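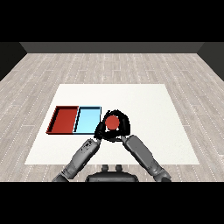

2 min read

Tudell Public Library to Extend Evening Hours at Two Branches

The Tudell Public Library will keep its Eren Street and Flokov Square branches open until 9 p.m. on weeknights beginning in September, the library announced on Wednesday. Both branches now close at 6 p.m.

The change follows a survey of cardholders carried out in the spring. The library mailed 4,000 questionnaires to households in the two service areas and received 860 completed forms. Later closing times were the most frequent request, ahead of more parking and a larger children's collection.

"Many residents told us that they cannot reach a branch before it closes," the library said in a statement. "The new schedule is intended to serve people who work during the day, as well as students who need a quiet place to study after dinner."

Full desk service will be offered until 8:30 p.m. After that time, patrons may still use the self-checkout stations, the reading rooms and the public computers. Meeting rooms at Eren Street may be reserved for evening use up to 21 days in advance. Groups that already hold a standing daytime reservation will keep it and do not need to apply again.

Weekend hours will not change. The main library downtown will also stay on its present schedule, although its outdoor book return – closed since the spring for repairs to the driveway – is expected to reopen before the new hours take effect.

The library will also move its online catalog to a new system, Trumeo, over the summer. Existing card numbers will carry over, but patrons will be asked to choose a new password the first time they sign in. Saved reading lists will be transferred automatically. Items placed on hold before the move will remain in the queue in their original order.

An additional 2,000 large-print and audio titles will be divided between the two branches. Most are expected to be on the shelves by the time the evening schedule begins.

Residents with questions about the new hours may ask at any service desk. Printed schedules will be available at all branches in August.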